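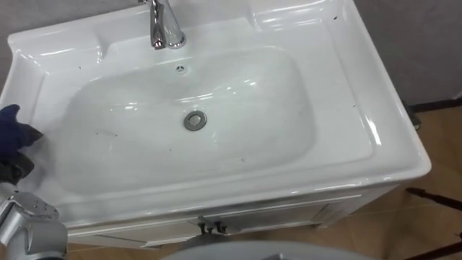

Does the Grindale washroom kit come with the wiping pads, or are those a separate order?
The base kit ships with one set of pads. Replacement pads are a separate order, and the subscription tier includes them.

Thread: Grindale washroom kit, worth it for small fixtures?

tilegrout_70
We have had the kit on trial since February, running on a mobile arm we already owned. Long flat counters are fine. One-piece ceramic sinks with a raised rim are where I have doubts. The default path treats the basin and the side surfaces as one region, so the pad lifts at the transition. Has anyone split them?

Naima Tawfik
Yes. Define the basin as its own region and stop it short of the drain ring. Then add the back deck as a third region with a keep-out volume on the faucet. The spout on ours overhangs the basin and the stock planner ignored it.

tilegrout_70
How large a keep-out?

Naima Tawfik
Spout plus pad width. Ours is a cylinder, 109 mm radius. Below that the finger touches chrome on the return stroke.

C. Lü
I would question the inspection module before the path planner. It scores glare on glossy white ceramic as residue. In my log of 300 flagged spots, 200 were reflections. The dark specks it finds well enough. A curved streak of light near the drain gets flagged on every pass.

Annelies Van Dijk
That is a lighting setting. Turn on two-view comparison. A reflection shifts when the head moves and a speck does not. It is off by default and the manual mentions it once, in the appendix.

C. Lü
Two-view is on. It helps on flat areas. On the sloped basin wall the highlight moves too little between views and stays inside the match tolerance.

Annelies Van Dijk
Then widen the head offset. The default was chosen for countertops.

C. Lü
Which adds cycle time. The Marnalton module does it in one view with a polarizer. More expensive, but I would rather pay once.

Guoqing Lü
Not the same C. Lü's household, before anyone asks. I tested the Marnalton unit on the same type of sink. Fewer false flags, but it missed small marks at the front of the basin, where the wall curves up toward the rim. I sent it back.

Jiahui Tang
Grindale support here. Firmware dated April 24, 2020 lets you set match tolerance per region. For a sloped basin wall, try 70 percent of the default and leave the flat surfaces alone. Faucet keep-out is still manual. An automatic version is planned — no date yet.

tilegrout_70
Will the per-region setting carry over to a second sink of the same model, or do I teach it again?

Jiahui Tang
Regions carry over. The keep-out has to be confirmed at each fixture.

Naima Tawfik
That confirmation step is my main complaint. It should be skippable for identical fixtures.

C. Lü
Disagree. Faucets get mounted a little differently every time. Leave it in.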